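Forum > Arms and Grippers > Troubleshooting
Thread: left gripper creeps closed while holding, crushed an egg, then e-stop did nothing for a bit

siwoo_y
Two-arm cell, egg tray job. Left arm clamps the carton by the edge, right arm does the picking. Been fine for weeks. Then yesterday the left gripper kept closing AFTER it reported grip ok. Commanded 61 percent closed, readback said 61, fingers kept going. Carton edge folded, tray tipped, one egg on the floor and another cracked in the cup. I hit stop. Right arm stopped right away. Left one kept squeezing another second or so. That second part is what bugs me.

Not a speed thing, I was running slow. Firmware is whatever shipped on the Kandden controller in October. Grippers are the Ham ones with the pointy fingers.

Log says nothing usefull. No overcurrent, no following error, nothing.

Left side on the carton, right side waiting its turn:

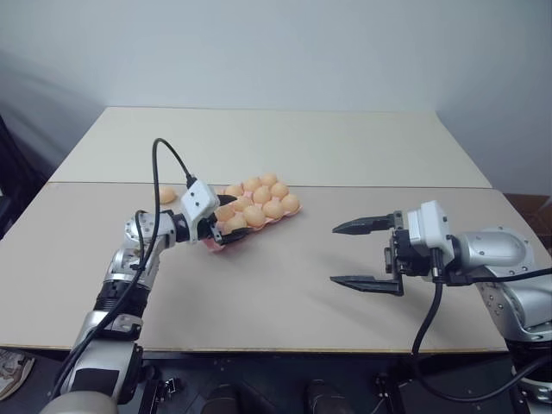
Last edited by siwoo_y at 4:12 pm; edit reason: added pic, fixed percent

Clamp is on the near edge, same spot every time. One egg is already out on the board in that one, ignore it, not part of the fault.

Anyone seen a Ham gripper creep like this?

gil_jd
Yes. Twice. Both times it was the cable. Yours goes up off the wrist in a big loop and back down the arm – that loop flexes every single move. Encoder line gets flaky, gripper holds the last good number and keeps driving. Readback looks perfect because its stale. Wiggle the cable by hand with power limited and watch the readback.

ManSik
Don't wiggle anything yet. He said the stop didn't stop the left arm. That's a lockout until you know why, I don't care about the eggs. Tag it and pull the plug on that side.

siwoo_y
@ManSik it's off, has been since last night. Wasn't going to run it.

ch_hsieh
Stale readback wouldn't explain the late stop tho. Stop should cut drive power no matter what the encoder thinks. Unless the gripper isn't on the safety relay at all. Is it fed from the arm or from its own supply?

siwoo_y
Own supply. Homex 24V brick under the table. Both grippers share it I think. Have to look.

ch_hsieh
There you go. Arm stops, gripper doesn't, you just see the "left side" still moving. Two seperate problems.

gil_jd
Or one. If they share a supply and neither is on the relay, the right one should have kept moving too.

ch_hsieh
Right one had no command in progress. Nothing to keep doing.

gil_jd
ok fair

byun_soyul
We wire ours so the stop does NOT drop gripper power, on purpose. You drop power with a part in the fingers and it can let go. If it's a person's hand under there you may not want that either. Just saying it's a design choice, check if whoever built yours did it deliberately.

ManSik
Hold and keep closing are different things. Hold position on stop, fine. Increasing force after a stop, not fine, ever. Those fingers come to a point. I've seen a glove go in one of those.

byun_soyul
Agree with that. My point was don't just chop the 24V and call it fixed.

ManSik
Then say safe hold with a force cap. People read this stuff and copy it.

siwoo_y
Update. Opened up the brick and traced it. Both grippers on the Homex, NOT through the relay. So ch_hsieh was right on the stop. I didn't build it, came that way from the integrator.

Creep: did the cable test with current limit turned way down. Left readback froze at 62 and stayed there while I backed the fingers open by hand. Gil gets that one. Connector at the wrist end, pin pushed back. You can't see it with the boot on.

Another shot, right arm on the tray:

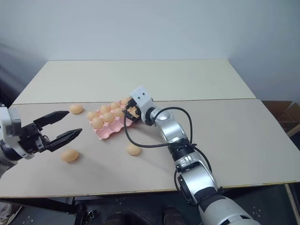 Right gripper on an egg, left one open with nothing in it.

Look at the cable on the right one. Same kind of loop, hangs off the gripper and goes over the wrist. So I figure that one's next. Ordering two new leads and putting the slack somewhere better.

gil_jd
Told you. Don't zip tie it tight though, you'll just move the break. Leave enough for full wrist rotation, clamp it before the connector not on it.

ch_hsieh
Does the controller have a stale data timeout? Premus ones do, ours was set to off from the factory. If encoder value doesn't change while motor current is up for 79 ms it faults. Would have caught this before the carton folded.

siwoo_y
Found it, param page 7, was off. It's on now. Haven't tested with the bad lead yet, going to keep the old one for that.

byun_soyul
Set it too short and you get nuisance faults every time it grips something stiff. Current up, no motion, that's just what holding looks like.

ch_hsieh
Not if it checks the packet counter instead of position. Depends on firmware.

byun_soyul
His might not. He should check before he trusts it.

ManSik
And the relay?

siwoo_y
Not done. Asked the integrator for a drawing with safe hold on stop. Left AND right stay off until its in. Boss not thrilled.

ManSik
Good. Post the drawing when you get it.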